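4.3 桌面的归属：共享办公中的痕迹与推定

在前一节里，我们讨论了工位预约制度在文本层面的样貌。Poscombe 的《办公空间使用守则》用了整整一章规定员工“不拥有”任何一张桌子，措辞之坚决，令人想起某些国家的宪法序言。本节转而考察守则颁布之后桌面上发生的事情。简单地说，员工们读完了守则，表示理解，然后继续坐在原来的地方。

我们的材料来自 Poscombe 总部的两个楼层，包括 361 份桌面记录、20 次半结构式访谈，以及 197 条发在内部留言板上的投诉。留言板原本用于征集改进建议，上线后不久便改作他用，内容以空调、椅子和“有人动了我的东西”为主。最后一类正是本节的对象。按守则的定义，这句话里的“我的”一词在下班以后不应有任何所指。

我们把员工离开后留在桌上的物品称为“占位物”。这个名称并不完全公允，因为相当一部分物品留在那里只是由于主人健忘。不过，从后来者的角度看，健忘与宣示主权的效果相差无几：一个走进来找座位的人无从得知对方的动机，只看得到东西，并且要在几秒钟之内做出判断。Đorđević（Nataša Đorđević，本研究的访谈主持人）在早期备忘录中将这一判断过程称为“桌面阅读”。受访者大多是熟练的读者，尽管没有一个人承认自己受过训练。

根据访谈，占位物大致可以按“可移动的代价”来排列。代价最高的是笔记本电脑。几乎所有受访者都表示，绝不会去碰别人的电脑，哪怕它挡住了唯一的插座。一位财务部门的受访者说，移动别人的电脑“等于翻别人的口袋”；同一位受访者在十分钟后又承认，自己曾把别人的午饭从冰箱上层挪到下层，而且毫无愧意。电脑是开着还是合着也会影响判断。打开的电脑即使屏幕是黑的，通常也被读作“马上回来”；合上的电脑则被读作“今天也许还回来”。两种读法都缺乏依据。在我们的记录中，有一台打开的电脑从午饭前一直“马上回来”到傍晚，期间有三个人先后走近，又都礼貌地走开了。

代价居中的是笔筒、水杯、绿植之类的小件。它们的地位最为暧昧。守则允许“临时性的个人文具”，却没有说明笔筒算不算文具，抑或只是文具的住所。行政部门曾就此征求法务意见，法务的答复篇幅颇长，结论是视情况而定。受访者的解决办法要朴素得多：看颜色。公司统一采购的用品以黑、灰两色为主，于是凡是鲜艳的东西都被推定为私人财产，享有某种豁免。这一推定在实践中运转良好，唯一的例外是有一年采购部门订错了颜色，据说那一批橙色订书机至今无人敢碰。

代价最低的则是空桌面本身。按理说，这里没有什么可读的。但访谈显示，桌面的一角或一片空白同样会被解读，而且解读者往往十分自信。有人从反光的程度推断清洁工来过没有，有人从污渍推断上一位使用者的部门，并顺带对该部门的为人发表看法。Leka（Špela Leka，负责桌面记录的编码）提醒我们，这些推断的准确率无法检验，但这丝毫没有妨碍它们的流通。 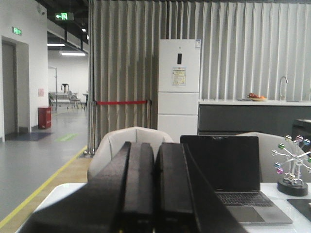
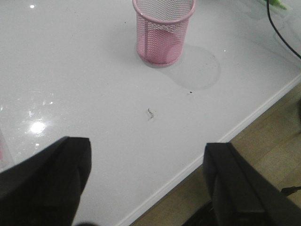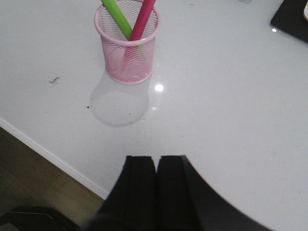 图 3 光面白色桌面。第一幅：打开的笔记本电脑，屏幕未亮；第二幅：桌面上的反光；第三幅：粉色网格笔筒。

白色光面桌板（参见图 3）在这里值得多说几句。Poscombe 在改造办公区时选用了 Moroz 系列桌板，理由写在当年的采购说明里：明亮、中性、“不鼓励个人化”。设计顾问公司 Drunidon 提交的方案进一步主张，浅色高光的表面会使遗留物品显得突兀，从而促使员工自觉清理。这个设想前半句是成立的。物品确实显得突兀，一只粉色笔筒放在这样的桌面上，隔着半个楼层也不容易看漏。问题出在后半句。占位物要起作用，首先得被人看见，而 Poscombe 恰好花了一笔不小的预算来保证这一点。从占位者的角度看，很难想象有比这更周到的背景。

作为对照，我们也走访了 Viltirness 的办公室。该公司沿用旧式深色桌子，同样实行不固定工位，但留言板上关于“我的东西”的争执明显较少。我们起初倾向于用桌面颜色来解释这一差异，并为此写了两页相当漂亮的分析。后来得知，Viltirness 的多数员工每周只到岗一天，且彼此错开，争执的对手通常不在场。那两页分析已经删去，作者之一对此仍感惋惜。

不过，颜色的作用也不能完全排除。在 Poscombe 的访谈中，有多位受访者主动提到白色桌面让他们“不好意思”把东西摊开，却没有一位说自己因此少带了东西。比较常见的做法是把物品收拢到一处，例如把零散的笔插进笔筒，再将笔筒立在桌子靠里的位置。从守则的角度看，这是整洁的进步；从后来者的角度看，却是从散兵游勇到正规军的进步。一张散落着三支笔的桌子，坐下来的人可以把笔拨到一边；同样三支笔插在筒里，便成了某个人的笔，需要郑重对待。我们将这种效应称为“收纳的升格”。整理得越好，主张就越强，守则关于“保持桌面整洁”的条款因此与它关于“不得长期占用”的条款处于一种无人愿意指出的矛盾之中。

投诉文本为此提供了旁证。发帖人描述自己的损失时，很少谈论物品的价格，而是反复强调原先摆放的秩序。典型的句式是“我明明放得好好的”。其中一条投诉用了四个自然段叙述一只笔筒从桌子左侧移到右侧的经过，语气接近于报案。跟帖者中有人询问笔筒里是否少了东西，发帖人答复说没有，并认为这个问题没有抓住重点。我们倾向于同意发帖人：被侵犯的是一种布局，以及布局所暗示的、主人还会回来的承诺。

当然，也存在相反的情形。少数受访者自称从不留下任何东西，每天离开前都把桌面恢复到“没有人来过”的状态。Đorđević 在访谈中追问他们次日坐在哪里，得到的回答多半是“差不多还是那一带”。问及原因，有人提到光线，有人提到离打印机近，还有一位沉默片刻后说，同事们都知道他坐那里。换言之，这部分人的主张不需要物品来支撑，它储存在别人的记忆里，行政部门尚未找到清空的办法。

这里需要说明材料的一处局限。桌面记录只反映某个时刻桌上有什么，并不能告诉我们物品属于谁、放了多久、后来有没有被挪走。编码时，我们只登记物品的类别和大致位置，对归属一律不作判断。这一克制在编码手册里写得很清楚，执行起来却比预想的困难。Leka 的编码笔记中有好几处，写到一半忽然出现“这位”“此人”之类的说法，随后又被划掉。看来研究者与找座位的员工一样，面对一台打开的电脑，很难不去想象电脑前应当坐着谁。

下一节将讨论椅子。椅子的情况更为复杂，因为它有轮子。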